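Grip Week: The Gallery

We spent most of August comparing hand-held grippers for our tabletop work, and this page is what came of it. Four sets of finger pads went in, and one came out with its dignity. The full table is on the results page for anyone who likes tables. What follows is the gallery, with notes.

The rules were simple enough to fit on the back of a Brondell invoice, and that's where they still are. Each pad set got 24 attempts per object, same operator, same hour of the morning. A pick counted if the object went up, moved over and came down where it was supposed to. A pick where the object came down somewhere else went into a separate column, which we had to widen on Tuesday.

Crockery was the round everyone had been putting off. Foam blocks forgive you. Glazed bowls have a slick wall, a thin lip and a habit of turning just as you start to feel good about things. The Barbieri pads, which had won the block round without trying, managed 20 of 24 on mugs and then lost their nerve completely on anything with a curved side.

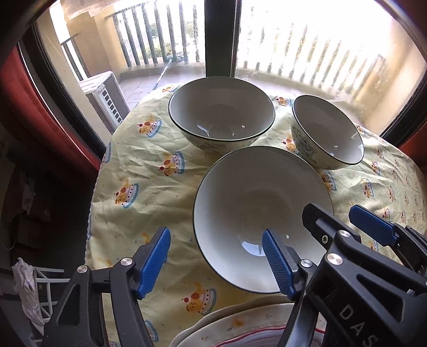 Bowl round, both grippers in, ribbed blue pads. Puppies and cherries on the tablecloth, floral print on the bowls.

Approaching from straight above works if you take the near rim with one finger inside and one out. Coming in from the side works too, but you need to commit early, and our operator is not a committer. The ribs help more than I expected. I had them down as decoration.

Plates were worse. A plate lying flat gives the fingers almost nothing to get under, and two plates overlapping give them a choice, which they handle badly. The Prakham pads have a softer tip that slides in nicely and then folds over as soon as there is any weight on it. We liked them a lot right up to that point.

By the end of the week we had logged 391 crockery attempts across all the pads. The Tranent set finished second on bowls and last on plates, and it sheds a fine gray dust that gets into the hinge – the maker's sheet promises 3000 cycles but has nothing to say about the dust.

Cutlery is next. Spoons first, then forks, with knives left until the operator has had a day off.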